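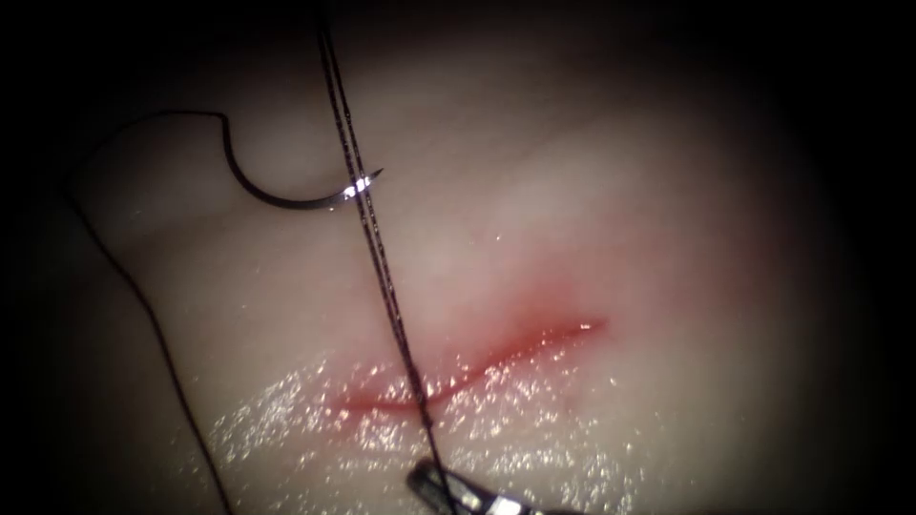

Where do I grab a curved needle when practicing stitches?

Search Udum Help Go

Mine keeps twisting when I start a bite on the pad. Any tips? I love this stuff but I'm stuck!

Nuanchan Kaewsai
Hold it a bit past halfway back from the point, then roll your wrist and let the curve do the work - it feels great once it clicks! Keep plenty of slack in the thread too.

Kumaresan Poduval
Just practice more. I did 50 and loved it!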